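Suche nach:
Suchen

Juni 2022
von nadelundfaden

Gebogene Nadel, schwarzer Faden

Seit Februar übe ich wieder regelmäßig Nähte. Im Kurs in Ludstead hatten wir zwei Nachmittage dafür, das reicht, um die Handgriffe einmal gesehen zu haben. Danach liegt das Nahtset im Schrank, und nach ein paar Wochen weiß man noch, wie die Knoten heißen, und bekommt keinen davon sauber hin. Bei mir war es jedenfalls so.

Mein Material ist überschaubar. Ein Übungskissen von Ondton, rosa, mit einer etwas festeren Deckschicht. Dazu abgelaufener Faden, schwarz, geflochten, und ein Karton Nadel-Faden-Kombinationen von Memance, 100 Stück, die für Übungszwecke verkauft werden. Der Faden ist jeweils 50 Zentimeter lang. Für Einzelknopfnähte ist das angenehm, für eine fortlaufende Naht wird es am Ende knapp, vor allem, wenn man wie ich anfangs viel zu lange Fadenenden stehen lässt.

Schwarz nehme ich mit Absicht. Ich habe es auch mit einem ungefärbten Faden versucht, aber auf dem rosa Kissen sah ich die Schlinge abends unter der Schreibtischlampe kaum noch. Beim schwarzen Faden erkennt man sofort, ob sich etwas verdreht hat und welches Ende oben liegt.

Am meisten Zeit habe ich mit dem Einstich verbracht. Die Nadel ist gebogen und will auch im Bogen geführt werden. Wer sie gerade durchschiebt, drückt das Material vor sich her, und der Stichkanal wird größer als nötig. Im Skript von Bangash, Seite 619, steht dazu ein einziger Satz: Die Bewegung kommt aus dem Handgelenk. Ich habe den Satz beim ersten Lesen überblättert und erst nach einigen ausgerissenen Stichen wiedergefunden. Seitdem setze ich die Spitze senkrecht auf, drehe die Hand ein und warte, bis die Nadel auf der anderen Seite von selbst herauskommt. Dann erst umgreifen. Und zwar nicht an der Spitze, die ist sonst schnell stumpf.

Auf dem Kissen verzeiht das Material übrigens viel. Ein Stück Schweinebauch vom Metzger verhält sich schon anders, es gibt nach, wo man Widerstand erwartet, und das Fett macht die Nadel rutschig. Lebendes Gewebe blutet außerdem, schon um einen kleinen Stich herum, und dann sieht man die Stelle schlechter, an der man arbeitet. Das lässt sich zu Hause nicht üben.

Der zweite Punkt ist die Schlinge. Beim Instrumentenknoten legt man den Faden um die Spitze des Nadelhalters und fasst dann das kurze Ende. Klingt einfach. Die Schlinge muss aber locker bleiben, solange man damit arbeitet. Ich habe sie am Anfang immer sofort stramm gezogen, aus Sorge, sie könnte abrutschen, und dann kam ich mit den Backen nicht mehr an das Ende heran. Heute lasse ich einen großen, losen Bogen stehen und ziehe erst zu, wenn beide Enden sicher gefasst sind. Zugezogen wird flach und gleichmäßig, in entgegengesetzte Richtungen. Beim zweiten Wurf wechseln die Hände die Seite. Wenn man das vergisst, hat man einen Rutschknoten, und der geht beim ersten Zug auf.

Im Kursheft steht als Empfehlung, 700 Knoten zu machen, bevor man sich für geübt hält. Ich führe keine Liste. Ich nähe abends eine Reihe, schneide sie wieder heraus und schaue mir an, ob die Abstände stimmen. Meistens stimmen sie in der Mitte und werden zum Rand hin enger. Warum, weiß ich noch nicht - vermutlich drehe ich das Kissen zu wenig mit.

Was ich nicht wieder kaufen würde, ist das billige Besteck, das dem Kissen beilag. Die Pinzette greift schief, der Nadelhalter lässt die Nadel kippen. Ein einzelner ordentlicher Nadelhalter hätte mir die ersten Wochen erspart, in denen ich den Fehler bei meiner Hand gesucht habe.

Als Nächstes kommt die Intrakutannaht dran. Dafür brauche ich einen anderen Faden, der geflochtene läuft zu rau durch. Bestellt ist er, geliefert noch nicht. 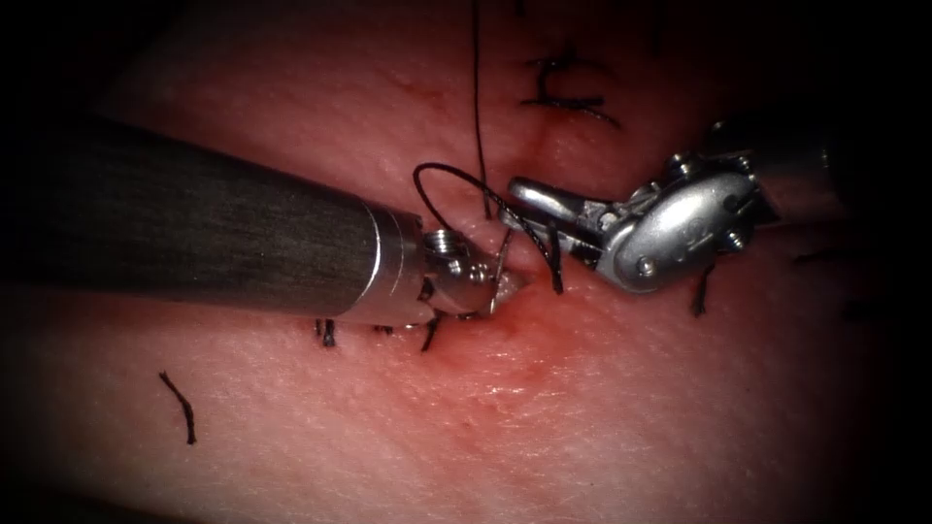 Ein Kommentar: Bei mir lag das mit den engen Abständen am Licht, ich habe zum Rand hin in den Schatten der eigenen Hand genäht. Lampe auf die andere Seite gestellt, seitdem ist es besser. Und welchen Faden hast du für die Intrakutannaht bestellt?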